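27 June notebook – equipment planning, cell B
June 27, 2019
By Libor Skála
2 comments

Budget round closes in March, so the list has to be settled well before then. Present position:

1. Grippers. Black-fingered gripper on the left arm, jointed hand on the right. The left gripper copes with small boxes. Baláž quote 14 days for spare fingers. Order one set.

2. Work surface. Felt top with the three towels (green, yellow, pink) taped flat as place zones. Clear tape is a consumable and should have its own line. Costing a printed mat from Trimthorpe instead – price to follow.

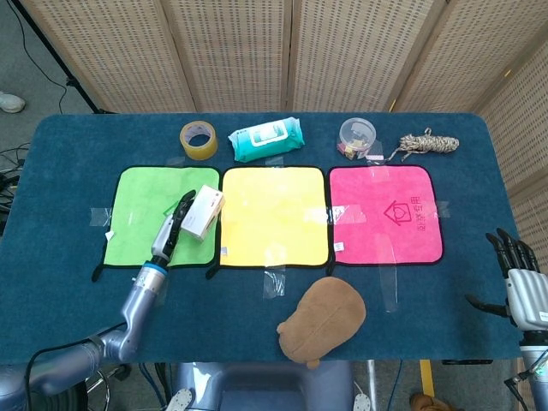

3. Cabling. Black runs on the floor to the left of the table, blue ones underneath. Need 28 m of covered trunking. Skona stock it.

4. Second hand. Troltov want a deposit of 62 per cent before build. Too much for this year. Carry over, ask again with the service contract included.

5. Test objects. Wipes, twine, small tub, boxes. Petty cash, no order number needed.

To do: chase Trimthorpe, measure the table for the mat.

0 shares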